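Right, I've finally sorted the spare parts in the shed and I need to tell someone, so here's a thread about plumbing bits and why I love them! 1/

I've been looking after the watering on our allotment site in Rasley for two years. More than 50 plots, one mains tap, and a maze of pipe that has been added to by anyone with a saw and a free afternoon. It's brilliant. It also leaks like mad. 2/

First thing I learned: a joint nearly always goes before a pipe does. I used to walk the whole run looking for splits. Now I go straight to the tees and elbows with a torch and a dry tissue. Wipe, wait, look at the tissue. 3/

Second thing: measure the OUTSIDE of the pipe. Then measure it again somewhere else, as old pipe goes oval in the sun. I've bought the wrong size so many times that the chap at Flenel starts laughing when I walk in. 4/

Cut square! I can't say this enough. A wonky end can nick the rubber ring on the way in and you won't find out till you turn the water on. Proper pipe cutters are lovely but a fine saw and a bit of sandpaper will do. 5/

Moushumi Gazi (plot by the gate, amazing beans) taught me to draw a line on the pipe with a marker before pushing the fitting on. If the line is still showing, it isn't home. Such a small thing and it's saved me hours. 6/

And tees! I love a tee. One pipe in, two ways out, and suddenly the far beds have a tap of their own. We put one in by the compost bays last September and Evangelia Chatzigeorgiou did a little dance. Her walk with the watering can was 254 steps each way before that – she'd counted. 7/

Sorting, then. I keep mine by shape first and size second: tees, elbows, straight joiners. When there's water going everywhere, you know what shape you want long before you know what size. Three trays is plenty to start with. 8/

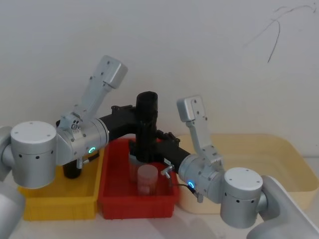
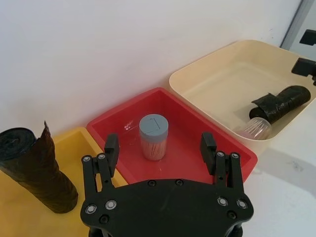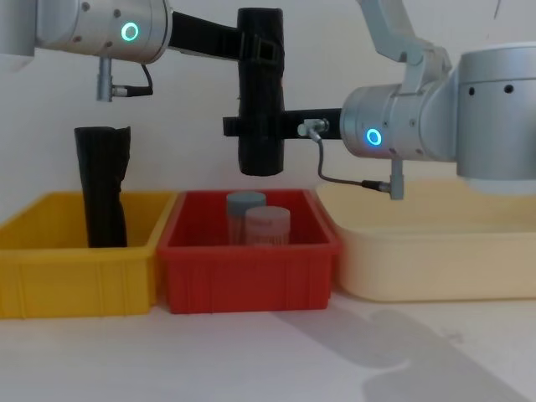
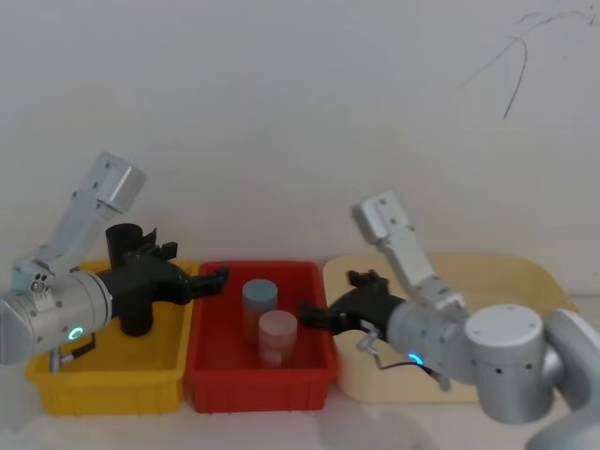 Photos: Kjærgaard

Anything with a perished ring goes in a jam jar, and I order new rings in one go at the end of winter. They cost pennies. A smear of silicone grease on each one and the fitting slides on beautifully – don't use washing-up liquid, I did that for a year and regretted it. 9/

Next job is the long run down to the bottom plots. If you've done a big one on a slope, please tell me how you drain it before the frosts, I'd love to hear! 10/10

Recent threads
My water butt stand, start to finish
Seed potatoes: what I'm trying this year
Fixing a dripping outside tap
Leaf mould is magic and it's free
A very long thread about hose connectors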